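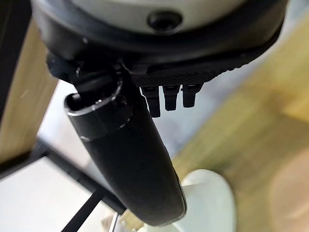 Keeping Small Parts in Order at the Workbench

Most of the time lost on a repair goes to looking for things. A screw rolls under the vise, two washers that look alike get swapped, and a ten-minute job takes up the evening. These are the habits I use at my own bench.

Before you start

Clear the bench down to the surface and wipe it. Lay a light-colored towel or an old pillowcase where you will be working. Dark screws show up well on it and don't roll. Terry cloth is a poor choice for very small parts, which get caught in the loops.

Get the right screwdriver out first. The tip should fill the slot or cross in the screw head with no wobble. If it rocks from side to side, go up a size. A stripped screw in a deep hole is a miserable thing to remove.

Taking things apart

Draw a quick outline of the item on a piece of cardboard and poke each screw into the cardboard where it came from. Cereal box cardboard is fine for small screws. For longer ones use a piece cut from a shipping box.

For jobs with several layers I use a muffin pan, one cup for each layer, filled from left to right. When it's time to put things back, work from right to left. Ghislain Hiebert taught me this when we rebuilt an old Caron fan, and I have used it ever since.

Loosen screws in a ring a little at a time, going across and not around. Tighten them the same way. Start every screw by hand before you tighten any of them – if one won't start with your fingers, back it out and try again.

Cables and cords

Note how a cord is routed before you unhook it. A strip of masking tape on each side of a connector, both marked with the same letter, is enough. Avoid duct tape, as it leaves glue behind. When you bundle a cord again, leave slack near anything that turns or bends. Hook-and-loop straps are kinder to cords than zip ties and can be used again.

Storing the extras

I keep spare hardware in 30 baby food jars on one shelf, sorted by thread size first and length second. Mixed leftovers go in a single coffee can. When the can is full, sort it or throw it out.

Label the lid and the side. Florence Tremblay labels only the lids, and on a busy day they get swapped.

Cleaning up

Run a magnet in a plastic sandwich bag over the bench and the floor below it. Turn the bag inside out over a jar and the screws drop in. Brass and aluminum won't stick, so sweep afterward and check the dustpan before you empty it.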